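Hurico wrist-camera clips, README

Written by Radka Halilović, Nov 27, 2023. Replaces the one-paragraph note that was in the folder before.
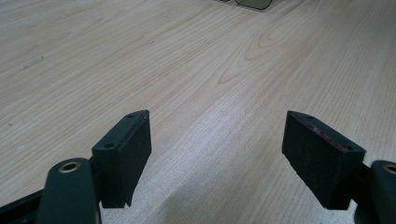

I still think we started recording too early. Tatu Mutiso wanted data, I wanted a gripper that closes the same way twice, and data won. So please read the limits before you train anything on this.

What's in it
784 clips from the two-finger gripper, in 29 folders, one folder per session. Recorded at the Ploltton shared workshop, all by hand, no arm attached. Frames are JPEG. Finger opening is logged in a CSV next to each clip.

Known problems
– The opening values come from the motor, not from the fingers. There is play in the linkage and I haven't measured it. Treat them as a hint.
– Folders 1 to 5 used the old finger pads. Don't mix them with the rest and then tell me the model "generalizes".
– Success labels were typed in by whoever was holding the tool. Awuor Mrema rechecked folder 8 and disagreed with a fair number of them. The other folders have not been rechecked.
– Lighting is whatever the workshop had that day.

What it might be good for
Testing a loader. Checking that your camera mount sees both fingers. Beyond that I'd want to see numbers on objects that aren't in the set.

To do
Camera calibration file (Kanini Lyimo has it, not uploaded yet). Second labeling pass by February – I wouldn't plan around it.

Corrections go in ERRATA.txt, with the folder and clip number.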